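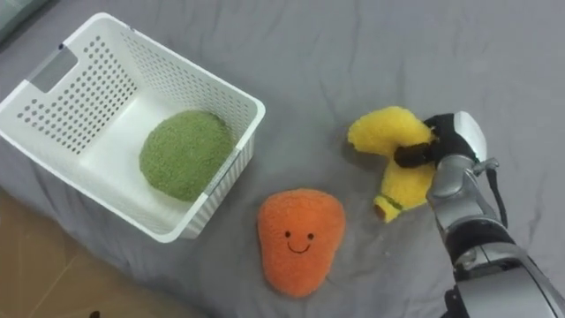
Figure 5. Gripper holding the banana, with the green toy in the basket and the orange toy still on the cloth.

5. Running the toy-sorting demonstration at an open day

Use this section with the Clason arm when visitors are present. Section 4 covers mounting and power.

5.1 Laying out the area

1. Spread the grey cloth over the work surface. Soft folds are fine, but smooth out any ridge higher than a finger's width.
2. Put the white basket at the left of the cloth.
3. Place the plush toys on the cloth, clear of one another and of the basket.
4. Mark the visitor line on the floor with tape, outside the full reach of the arm.

5.2 Running a cycle

1. Tell visitors the arm is about to move.
2. Select Flunder from the program menu and press Start.
3. Wait for the gripper to close on a toy. Plush bends under the fingers, so a curved banana is a normal grip.
4. Let the arm finish the drop and return to its rest position before you touch the cloth.
5. Empty the basket and lay the toys out again.

A full session is 17 cycles. After that, park the arm and give it a rest of eight minutes.

CAUTION: Keep hands, lanyards and loose sleeves away from the cloth while the program is running. Children may choose where a toy goes only when the arm is parked.

Note: If a toy slips, leave it where it lands. The program will try again — press Stop only if the toy has fallen off the cloth.

5.3 After the last visitors

Switch off at the controller, check that the gripper cable is not pinched, and enter the cycle total in the log. The counter read 1,196 at the end of the June open day. Report faults to Tsion Gebru or Hertta Väisänen.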